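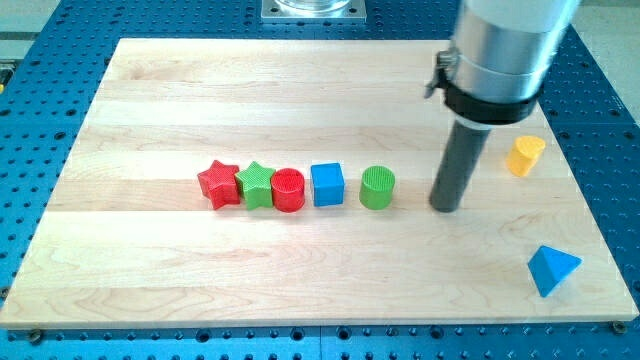

Noemi Rizzi wrote back that I was wrong about watch systems, that four on four off with two people is how you get a tired crew and a torn spinnaker, and could I please say so on stage. OK Noemi. Saying so.

**Open** (keep it short, they've just had lunch)

- who has done an offshore race? hands
- who has done one doublehanded? fewer hands
- tonight = sleep, sails, food. not tactics, I'm no good at tactics

**Sleep**

- Herau Cup, November, first night. 20 knots, gusting more. We both stayed up. Stupid.
- by dawn I read the chart wrong twice. Skurard light on the wrong side in my head. Skurard!!
- now: 50 minutes down, then swap, all the way through the dark. Longer naps in daylight if it's steady
- Noemi's version is looser, whoever is worse goes down first. Mention it, she'll check
- alarm clipped to the jacket. phone alarm no good under a hood

**Sails**

- reef before the handover, not after. Two on deck for 5 minutes, then one goes below
- we carried 8 sails to Closalon and used four. Took the rest out of the boat for the return leg, she felt like a differnt boat
- code zero story - ONLY if time. skip the swearing
- preventer on every time the wind's behind you. say this twice

**Food**

- hot meal before sunset, even if nobody wants it
- snacks in one bag per watch, names on. I ate Bednarek's chocolate and heard about it for two days
- drink more than you think. yes also at night, yes I know about the foul weather gear

**Clipping on**

- slow down here
- rule on our boat: alone on deck = clipped on. flat calm, same rule
- wake the other one before going forward of the mast. They'll grumble, wake them anyway
- pass the tether round, let people try the hook with gloves on. (bring gloves!!)

**Money question** will come up. Entry fee, liferaft hire, new storm jib. Dont get stuck on it, send them to me at the bar

**End**

- sign-up sheet for the practice overnight is by the door
- beginers welcome, must have own lifejacket
- questions, then stop. last bus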